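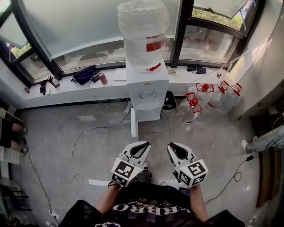

Minutes: Gripper Set Upkeep Meeting

Held in October, 2 pm, Storcombe room, Noltville
Chair: Leanne Inskip
Minutes: Lilian Kashindye
Also present: the bench group and two people from the Harms site, by phone
Apologies: none received

1. Minutes of the last meeting
Accepted with one change. The spare jaw pads were ordered by Lilian, not by Leanne. Leanne was happy to give up the credit.

2. How the pair is running
Lilian reported that the hand-held pair (left and right, white jaws, black inner pads) has now logged 579 recordings since the last full service, and she is thrilled with how well they are holding up. The jaws are closing evenly on both sides and the left trigger no longer sticks. She had expected to be replacing it by now!

Harms asked whether the new trigger spring was the Tirkora one. It is. They would like to try the same spring in their own pair, and Lilian will send two over with the next parcel.

3. Marker cubes
Most of the meeting went on this item. Each gripper carries a white cube with black-and-white marker patterns on its faces, and tracking depends on those faces being clean, flat and square to the body. The right cube had worked a little loose and the tracked position was wandering by 6 mm at full reach. Lilian refitted it, ran the check again and the wander was gone. Leanne said it was the most satisfying graph she had seen all year and asked for a copy for the wall.

Agreed routine for the cubes from here on:
Wipe every face with a dry microfibre cloth before the first recording of the day. No spray cleaner.
Try each cube with a finger and thumb. If it moves, stop and tighten the two screws at the base, a quarter turn at a time.
Look along each face for lifting corners on the printed pattern. A lifted corner means a new print, and please don't glue the old one back down.
Run the position check after any tightening and write the result in the log.

There was a good discussion about matte versus satin labels. Harms has tried both and favours matte, as the satin ones catch the light near windows and the marker drops out. Agreed to go matte for all reprints. The colour must stay a true black; the last batch from the office printer came out more of a dark grey and was thrown away.

4. Jaw pads
The pads are due for changing at 3,000 closes. Lilian showed the old set beside a new one and passed them round. The wear is nearly all at the tip, on the inside edge. Leanne wondered if people are pinching with the tips when they could be using the whole pad, and offered to try a morning of recordings paying attention to it.

Lilian wants pads changed as a pair, even when only one looks worn. Agreed. She also asked that the backing be cleaned right back before the new pad goes on, as the last one went on over a smear of old adhesive and sat proud at one end.

5. Pre-session check
The short check is to be done standing up, holding both grippers out in front with the jaws pointing forward, as in normal use. Doing it with the grippers flat on the bench misses cable drag and anything that shifts under its own weight. The Harms pair passed on the bench for weeks with a rattle that showed up the moment someone lifted it.

Leanne will rewrite the check card. Lilian asked for bigger type, with the left and right steps on separate lines.

6. Storage
Grippers go back in the case with the jaws open and the cubes facing up. The foam has been recut and now fits beautifully (thanks to Harms for lending the hot knife). Nothing is to be stacked on the lid.

7. Actions
Lilian: send two springs to Harms; reprint all cube faces in matte; change both pairs of pads.
Leanne: new check card; morning of recordings using the whole pad, results to the group.
Harms: lift-and-listen check on their pair and report back on the rattle.

8. Other business
Lilian offered to run a hands-on hour for anyone who would like to learn the cube refit, and most hands went up. She will bring an old gripper body to practise on.

Meeting closed at 3.10 pm.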